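Stories > Short fiction > The Night Desk at Canar

The Night Desk at Canar

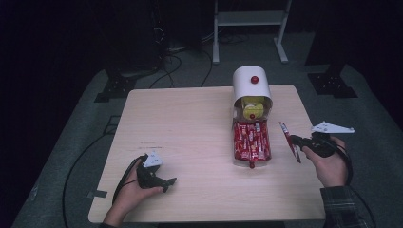

The bus to Taipe had stopped running in January, when the bridge went, and from then on anyone who missed the last lorry slept at the depot in Canar. I was the night clerk. I had a stove, a ledger and a key to the waiting room, which had nine beds in it and one window. For food there was the dispenser, full to the hood with bars in red wrappers, and a yellow thing sitting on top of them under the white cover. Children asked me what it was. I told them it was the manager.

The woman came in after eleven with a suitcase tied up with flex. She wanted to know the fare to Arnulico.

"There isn't one," I said. "There's a lorry at six. He takes what you give him."

"What do people give him?"

"Depends how far they've walked."

She wrote her name in the ledger and I gave her number 184, because that was the next ticket on the roll. She sat by the stove and took her shoes off. After a while she asked if I had been there when the bridge was still up. I said I had. She asked if I remembered a man with a grey dog, going the other way.

I remembered the dog. It had been sick on the step and the man had cleaned it up with his own scarf. He had bought a ticket to Zendero, one way, and paid in coins. I had that page still. I turned back through the ledger until I found it, and read her the line.

"Zendero," she said. "He told me Arnulico."

"It's the same road as far as the quarry."

"And after that?"

"After that it isn't."

She put her shoes back on, though it was hours until the lorry. I made tea and she drank it standing up. She asked how much a room cost in Zendero and I said I had never stayed there. Then she bought two of the bars and put them both in her coat.

At six the driver sounded his horn. I carried the suitcase out and he asked her where to. She looked at the road for long enough that he turned his engine off.

"The quarry," she said. "I'll get down at the quarry."

I went in and wrote that next to her number. Then I swept the step and filled the kettle for the morning clerk.

Last updated: 2 Jul 2020

184 shares
9 comments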